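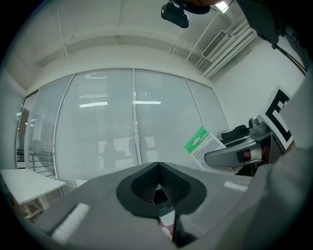 ## Sitzung 4: Wie erzählt man eine Stadt über ihr Essen?

Letztes Mal waren wir bei den Hotelbeschreibungen, heute geht es ans Essen. Ich warne euch gleich: Das ist mein Lieblingsthema, ich schweife also ab. Bitte bremst mich, wenn ich zum dritten Mal von den Suppenküchen in Roruvden anfange.

Grundlage ist der Reader, S. 108 ff. Wer ihn noch nicht hat: Er liegt im Kursordner, der Text über Wimberg ist der wichtigste davon. Den über Quaye könnt ihr überfliegen (der ist leider ziemlich zäh geschrieben, aber das Interview am Ende lohnt sich).

### Drei Arten von kulinarischen Reisetexten

- **Die Liste.** »Hier müssen Sie essen.« Schnell geschrieben, schnell gelesen, und nach einem Jahr hat die Hälfte der Lokale zu. Bei Zeichenlimits von 1.000 bleibt pro Lokal oft nur ein Satz, und der muss dann wirklich sitzen.
- **Der Spaziergang.** Man läuft eine Strecke ab und isst sich durch. Vorteil: Die Geografie gliedert den Text fast von allein. Nachteil: Ab der dritten Station mag kein Mensch mehr lesen, wie knusprig etwas war.
- **Das Einzelporträt.** Ein Gericht, ein Lokal, ein Markt. Braucht Recherche vor Ort, altert dafür am besten.

Unser Wimberg-Text tut übrigens so, als wäre er eine Liste, und ist ab dem zweiten Absatz ein Einzelporträt der Fischhalle. Schaut euch mal an, an welcher Stelle das kippt! Ich finde, man merkt es zuerst am Tempus.

### Adjektive, die ich nicht mehr lesen will

Lecker, urig, authentisch, »ein Fest für die Sinne«, »lädt zum Verweilen ein«. Ja, ich habe das früher alles selbst geschrieben, teilweise in einem einzigen Absatz. Fragt euch bei jedem Adjektiv, ob es genauso gut über ein Lokal in Rindidcombe dastehen könnte. Wenn ja: streichen oder nachschauen, was da wirklich auf dem Tisch stand.

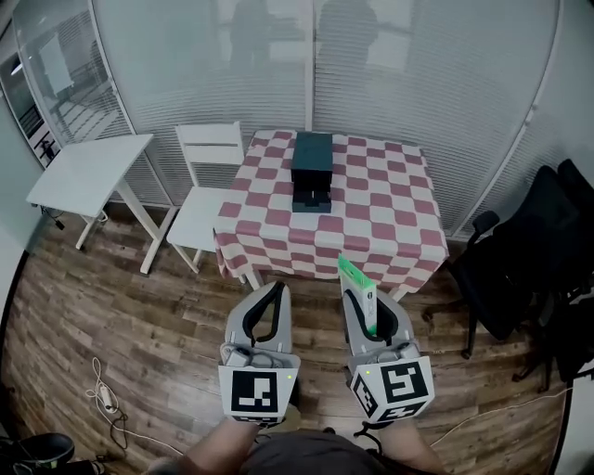
Beim Gastraum machen fast alle denselben Fehler und schreiben »gemütlich eingerichtet«. Damit sehe ich gar nichts. Nehmt lieber ein konkretes Ding und lasst es arbeiten: »rot-weiß karierte Tischdecke, die vorne fast bis auf den Holzboden fällt«, und schon habe ich eine ungefähre Vorstellung von der Trattoria, ohne dass jemand »gemütlich« sagen muss. Aber Vorsicht, das Karo ist auch schon wieder ein Klischee, und in Roruvden hängt hinter so einem Tuch gern mal eine Speisekarte in fünf Sprachen. Ein zweites Detail, das nicht dazu passt, rettet den Satz meistens.

### Preise und Öffnungszeiten

Gehören in den Kasten, nie in den Fließtext. Bei Märkten immer dazuschreiben, in welchem Monat ihr dort wart; der in Quaye ist im Oktober kaum halb so groß wie im Sommer.

### Bis zur nächsten Sitzung

1. Reader bis S. 205 lesen, Quaye wie gesagt nur quer.
2. Ein Einzelporträt schreiben, maximal 1.000 Zeichen, über ein Lokal, in dem ihr wirklich wart. Mensa zählt!
3. Alle Adjektive markieren und zwei davon durch ein Ding ersetzen.

Abgabe bis 18 Uhr am Vorabend im Kursordner, bitte mit Namen in der Datei.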